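The following account was entered in the station book at Pretirstead and is reproduced as it stood, under the heading "Unit Latuheru, care of".

The unit was to be examined at intervals of no more than 600 hours of service. Oluwatosin Ugwu held the post of keeper and had held it through two changes of management. She was obliged to record the condition of the arms, the hands and the wrist covers, and to sign for each.
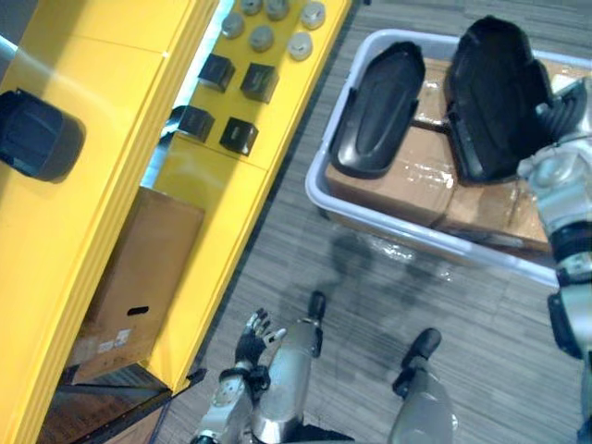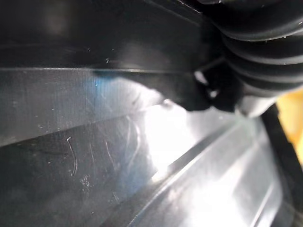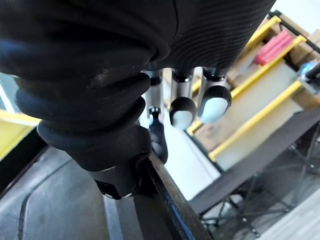

*Unit Latuheru at Pretirstead. First view from the head, the others from close to the hand.*

On the morning of the examination the service counter showed 3,717 hours. Miss Ugwu wrote the figure in ink, and beneath it, in accordance with the procedure, the name of the witness. The witness was Wajid Afridi, who had been sent from the Lesstead office and had not seen the unit before. He had brought with him a form from the Board which asked, in its ninth paragraph, whether the unit should be retained.

"Is the form to be completed today?" asked Miss Ugwu.

"It is to be completed before I leave," said Mr Afridi.

She found him a chair and placed it where the unit would not have to step round it. He understood later that this had been a courtesy to the unit.

The examination began with the left hand, as it always did. Miss Ugwu asked for the hand to be opened and the unit opened it. She asked for each finger to be closed in turn upon her own thumb, and she wrote down a number for the firmness of each. The schedule required a gauge for this purpose. A gauge had been supplied from Grokby, and it lay in its case on the windowsill with its certificate. She used it afterwards, in Mr Afridi's presence, and the readings agreed with hers in every instance but one. In that instance she asked him to take the reading again, and it came to her figure.

"You might dispense with the first part," he said.

"The schedule does not forbid it."

The covers of the wrists were inspected next. They were ribbed, and dust settled in the folds. Miss Ugwu cleaned them with a dry brush, working from the hand towards the elbow, and then with a cloth. She did not hurry, and the unit kept its arm raised for as long as the work lasted. At one point Mr Afridi noticed that he was holding his own arm in the same manner, and he lowered it to his knee.

He asked who had taught her.

"Mr Kerslake. Rawiri Kerslake. He kept the unit when it was first installed. You will find him in the front of the book."

He turned to the front of the book. The entries were short. *Right wrist stiff. Eased.* *Right wrist stiff again. Eased, and spoke to Grokby.* *Grokby say replace. Eased.* They went on in this way for several pages. In December of the second year there was a line which did not concern the wrist: *Sat with the unit during the power failure, it being dark.* It had been countersigned by the manager of the time, Suryani Wuisan, without remark.

"Was this necessary?" asked Mr Afridi.

"The unit was switched off, sir. I do not suppose that it was."

The right wrist remained to be done. Miss Ugwu placed her palm beneath it and asked the unit to turn the hand outwards. It turned a little way and stopped. She waited. Her lips moved slightly, and Mr Afridi supposed that she was counting, for the schedule allowed 30 seconds before a fault had to be declared. He looked at his watch and then, for some reason he could not afterwards have given to the Board, he put it back beneath his cuff.

The hand completed its turn.

"Eased," said Miss Ugwu, and wrote it down.

There was a second sheet to the form, to be filled in by the witness alone. She went out to make the tea and closed the door behind her. Mr Afridi read the ninth paragraph again. It offered him a space of two lines. The cost of a new wrist was printed in the margin, and beside it the cost of a new unit complete, with 72 hours allowed for the exchange. Some clerk had underlined the second sum – Syahrul Simanjuntak, in all likelihood, who underlined a great deal.

He uncapped his pen. The unit had remained as she left it, with its right hand turned outwards, because it had not been asked to turn it back.

"You may put that down," said Mr Afridi.

The hand was slow in returning. He waited for it, and when it had come to rest he wrote in the space provided, *Right wrist stiff. Eased*, and signed his name, and dated it 14 May 2022.

When Miss Ugwu came in with the tray he asked whether there was a second brush.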